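Purcombe library to shut for decorating until the end of the month

Wednesday, February 6, 2019
By our local reporter

Purcombe library will close to the public from Monday so that the main reading room, the children's corner and the entrance hall can be repainted. The parish council, which took over the running of the building in October, expects it to open again before the end of the month.

It will be the first full redecoration since the library moved into the old infants' school. Damp got into the north wall two winters ago when a length of guttering came away, and although the roof has been repaired the plaster inside was left stained and flaking. Part of the local history section has been kept in boxes ever since.

Members who have books out do not need to bring them back before the closure. All loans have been extended and no fines will be charged for the period. Anyone who would still like to return books can use the drop box by the side gate, which will be emptied each morning. Large books and jigsaws should not be put through the slot and can be handed in once the doors are open again.

Books that have been reserved can be collected from the branch in Ralton, which has agreed to take Purcombe readers for the time being. Ralton is open until 5pm on weekdays and until noon on Saturdays. Purcombe cards will work there without any need to register. The 24 bus stops outside.

The mobile library will also make extra stops in the village, in the car park behind the surgery. It carries a small stock of large print and talking books, and the driver can take requests. Times have been posted on the noticeboard by the shop.

The cost of the work has been put at £2,842, which covers paint, the hire of a scaffold tower and the replastering of the north wall. Of this, £500 came from a book sale and quiz held before Christmas and £200 was given by the Purcombe gardening club. The remainder will be met from the council's buildings fund. A request for new carpet tiles was turned down at the January meeting on grounds of cost, and the existing carpet will be cleaned instead.

Readers were asked last autumn to choose between three colours for the reading room. A pale green came first by a clear margin. The children's corner will be yellow, and the hall will stay off-white, as the council felt that a darker shade would make it gloomy in winter. The wooden shelving is to be left as it is.

There had been some concern at the January meeting about where the shelves would go while the walls were being done. The larger units are fixed to the floor and would be hard to shift without damage, so the decorators will work around them and cover them with sheets. The free-standing ones will be moved into the middle of the room. The computers will be unplugged and stored in the office, and there will be no public internet access in the building until the work is finished. 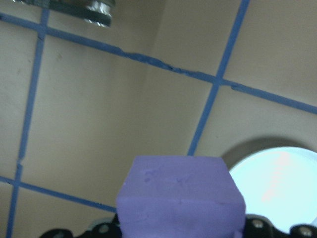 Several regular groups have had to make other plans. The Tuesday story session for under-fives will be held in the chapel hall at the usual time, and parents are asked to use the side door as the front step is being mended. The knitting group will meet at the Bredulia tea room. The family history drop-in has been cancelled for this month and will start again in March, when there will be a double session to make up for the one missed.

The homework club is not affected, as it already meets at the school.

One thing residents will notice when the library opens again is a change to the desk. It is being moved nearer the entrance, following complaints that people coming in with pushchairs had to go right across the reading room to return a book. The space left behind will be used for newspapers and four armchairs, which have been given by the Hsiao furniture shop in Ralton.

The council had also looked at longer opening hours, with one late evening a week. That idea has been put off until the summer. A short survey asking which evening would suit people best will be left on the desk, and there will be copies in the shop and at the surgery for those who do not use the library often. Forms can be handed in at any of the three places.

More helpers are wanted to put the books back on the shelves in the two days before opening. No experience is needed, but some of the work involves lifting - anyone with a bad back can help with sorting and labelling instead. Tea and sandwiches will be provided. Names can be left at the parish office, which is open on weekday mornings.

The council said it would confirm the opening date once the new plaster had dried, which could take longer if the weather stays cold. Updates will be posted on the library door and in the window of the shop. The phone line will be answered as normal on weekday mornings during the closure.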